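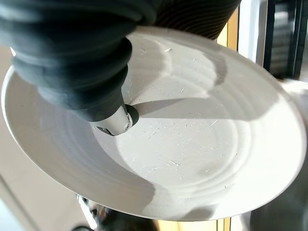

Asunto: Re: [comedores] Renovación de la vajilla, condiciones de entrega

Estimadas compañeras y compañeros:

En respuesta a la consulta recibida en esta lista, la Unidad de Servicios Generales comunica lo siguiente.

El 23 de febrero de 2022, Nabila Amrani escribió:
> Buenos días:
> En el comedor de Flendale seguimos sin saber si los platos
> llanos entran en el pedido común o si cada centro debe
> tramitarlos por separado. Tampoco nos consta qué hacer con
> las piezas desportilladas. ¿Podrían aclararlo antes del
> cierre del trimestre?
> Un saludo,
> Nabila Amrani

Los platos llanos y hondos están incluidos en el pedido común, expediente 3629, adjudicado a Kaltetti. Corresponden a Flendale 320 piezas y al comedor de Ovoden, 300. Las fuentes de servicio y los cubiertos quedan fuera de este expediente y se solicitarán mediante el formulario habitual.

Las piezas desportilladas o con grietas deben retirarse del servicio desde hoy mismo, aunque todavía no haya llegado la reposición. Se ruega anotarlas en la hoja de bajas, con indicación del tipo de pieza y del turno, y depositarlas en cajas cerradas junto al almacén. No se admitirán en el contenedor de vidrio.

Cada centro dispondrá de 30 días desde la recepción para comunicar roturas de transporte. Las reclamaciones se dirigirán a esta Unidad y no al proveedor. El albarán firmado deberá acompañar a toda reclamación.

El calendario de reparto se enviará a la lista cuando lo confirme la empresa. La siguiente revisión de existencias está prevista para noviembre.

Atentamente,

Unidad de Servicios Generales
Coordinación de comedores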